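Troubleshooting log: gripper closes late during hand demonstrations, shoe sorting task

Filed under: Teleoperation > Recording > Known problems

Status: open, workaround in use
Setup: Bultia two-arm station, Panik recorder, Hamel policy trainer

Problem as first reported

When we replay a recorded demonstration on the arms, the right gripper closes after the wrist has already started to lift. The shoe stays on the floor or it is picked by the lace and falls. The left gripper is fine. We saw this first in September, after we changed from remote control to showing the task by hand. With remote control the same task replays correctly.

What I checked first

I supposed the gripper was slow, so I sent open and close commands from the Bultia test page without any recording. Both grippers answered the same. I changed the cables left to right and tested again. The problem stayed on the right side, so it is not the cable.

Then I looked at the recorder settings. Panik has one clock for the video and another for the hand tracking. In the log the two clocks begin together, but the hand track of the right side arrives with a delay of almost 400 ms. The left side arrives on time. I don't know yet why only one side is delayed.

Test A – restart the recorder before each demonstration
No change. The delay is the same from the first second.

Test B – lower the tracking rate
The delay became smaller but the wrist path became rough, and the arm shook when it came near the rack. I put the rate back.

Test C – move slower
I asked our demonstrators to stop for a moment after they take the shoe and before they lift it. The replay then works in most cases, because the gripper has time to close. It is not a good solution. The trained policy learns the stop also, and it waits over each shoe as if it is thinking.

Test D – shift the right track in the file
The Hamel importer has an offset field for each hand. I set it to match the delay and imported 20 old demonstrations again. Now the close command comes at the correct moment. For remote control files the offset must be zero, otherwise the gripper closes too early and pushes the shoe away. 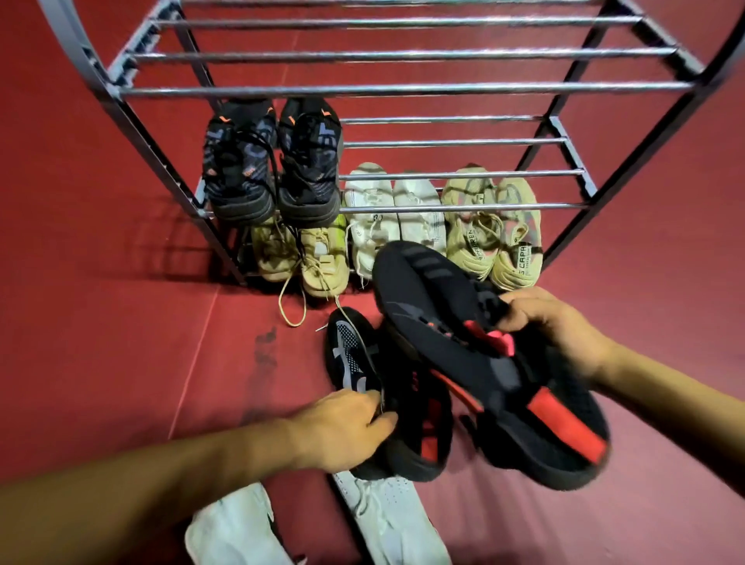

The offset does not solve everything. When both hands work at the same time, the importer sometimes gives the grasp to the wrong hand. It happens mostly with dark shoes, when two of them are close together. I tried to mark the hand manually in the label tool and the result was correct, but it is slow work and we have 800 demonstrations to go through.

One more thing for the person who continues this: do not trust the preview window. The preview already corrects the delay for display, so everything looks right there. Read the time values in the exported file.

Next steps
- ask Bultia support if the right tracker uses a different buffer
- add a warning to the importer when the offset is missing
- repeat test C with the offset on and without the stop

Comments (3)

vovby_lab
We have the same delay, but on the left side. Our right tracker is the one plugged in directly and the left goes through the hub. Maybe check this before you label everything by hand.

Reply from ticket author
Thank you. Ours is opposite, the right one is on the hub. I will plug both directly and write the result in this ticket.

gripper_notes
For the wrong hand problem, we record the 2 hands in separate files and join them at import. More files to manage but the labels stay correct.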